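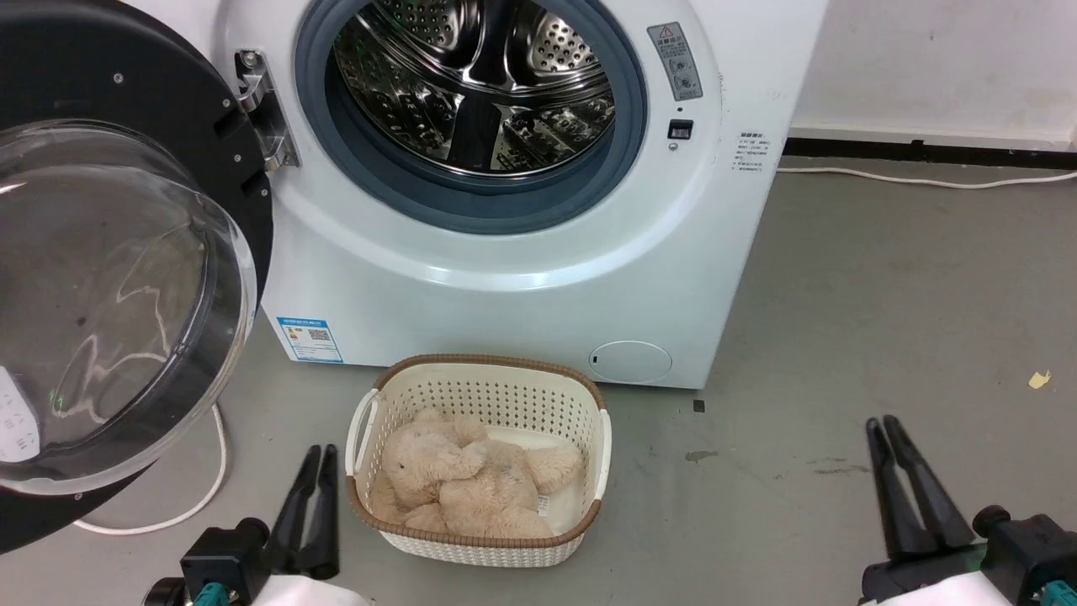

I bought the Fadent folding airer in October, after the line in the yard came down and I decided not to put it back up. We are four adults in a terraced house in Girnthorpe with no garden to speak of, so nearly everything we wear dries indoors from autumn through to spring. I had been using an old three-tier thing with plastic joints that had gone brittle. The washing machine is a plain white front loader that stands on bare concrete against a white wall, with a round door that swings out to the left, and this matters for an airer because I wanted to unload straight on to it without carrying a basket upstairs. The left-hand door means the airer has to stand on the right. Not every design is happy to be loaded from one side, and two of the ones I looked at in the shop tipped when I hung a coat on the end.

The Fadent cost me 68 pounds with delivery. That is more than I have ever paid for a clothes airer and I did think about it for a while. You can get one for 20 at the supermarket, and I have had several of those over the years. They last a winter or two, then a foot comes off or one of the rails bends in the middle and everything slides together and stays damp.

It comes in a flat box and there is very little to put together. The frame is already joined. You fit the feet, push the side wings on to their pegs and tighten two screws with the key supplied. The instructions are a single folded sheet with drawings and no words. One drawing shows the wings on upside down, or at least it does in my copy, and I had them on the wrong way for the first load. You can tell when you have it right because the small hooks at the ends face upwards.

Opened out, it takes a full family load with room to spare. I can get a double duvet cover over the top if I fold it once, with the pillowcases on the lower rails. Shirts go on hangers along the end bar, where there are notches to stop them bunching up. The notches are a bit shallow for wooden hangers, which roll out if you knock them, but wire and plastic ones sit well. Socks go on the wings. Jeans are the awkward item. The gap between the top rails and the middle ones is not deep enough for a man's long leg, so the ends rest on the rail below and that part takes an extra day. I now hang them by the waistband from the end bar.

Stability is good. I loaded one side only, with wet towels, and it stayed where it was. The feet are rubber and grip the concrete well. On the landing, where we have lino, it slides if you lean on it. My sister has hers on carpet and says it is hard to shift at all once loaded.

Drying time depends on the room far more than the airer, and I would be wary of any review that tells you otherwise. In our back room with the window on the latch, cotton shirts hung in the evening are ready by the next teatime. Towels take longer. With the dehumidifier running, most things are dry overnight. The rails are set further apart than on my old one and I think that does help, as the air can get between things. I have not measured it.

The coating on the rails is white and smooth and has not marked anything yet. I had rust stains on a good tablecloth from a previous airer, where the coating had worn off at the bends, so I look at those places each time I fold this one up. So far there is one small chip near a hinge, which was my own fault for catching it on the door frame. I have put a dab of enamel paint on it.

Folding it is the part I like least. There is a catch on each side and you have to press both while lifting the middle. With two people it is simple. On your own you need to hold one side with your knee. My mother, who is 81 and has arthritis in her thumbs, cannot do it. If you plan to leave the airer up all week, it makes no difference, but if you have to put it away every morning I would try one in a shop first. Folded, it is slim enough to go behind a door or down the side of a wardrobe. It stands up by itself, just about, though I prefer to lean it.

Before buying I also looked at the Azar heated airer and the Mosovmont pulley rack. The Azar belongs to a neighbour, Ayman Chamoun, who lent it to me for 6 days while he was away. It is a decent machine and very pleasant on a cold evening, but the warmth only reaches whatever is lying directly on the bars. You have to keep turning things over, and thick seams stay wet unless you throw a sheet over the whole lot to keep the heat in. It is also heavy, and the flex comes out of the side I would want against the wall. Ayman is pleased with his. He lives alone and does small loads, and for that I can see the sense in it.

The Mosovmont rack is the sort that goes up to the ceiling on a cord. I liked it very much in the showroom. It uses no floor space and the warm air is all up there anyway. Our ceilings are low, though, and the joists in the back room run the wrong way for where I would need it. A joiner quoted me for fitting a board across to take the hooks, and with that added it came to a good deal more than the airer. If you own your house and have the height, I would go for that one over either of the others.

A few small points. The spare feet in the bag are a different colour from the fitted ones. The box had no handles and was awkward to get through the front door. The guarantee runs for two years but you need to register on the Fadent website, and the form would not take my postcode until I left out the space. I emailed to ask whether the wings can be bought separately and had a reply the next morning saying yes, though they are only sold as a pair.

It is also worth saying that how you spin makes a bigger difference than which airer you buy. I used to take everything out at the lower speed to save on ironing. I now give towels and jeans a second spin by themselves, and they come off the rails half a day sooner. Shaking each shirt hard before hanging it gets most of the creases out.

I would buy the Fadent again for this house. It holds what we need it to and it does not wobble. I would mark it down for the catches and for the short drop on the middle rails, and I think 68 pounds is the top end of what it is worth. There is a smaller version without the wings, which I have not used. If they bring out a taller one I would like to know about it, mostly for the jeans.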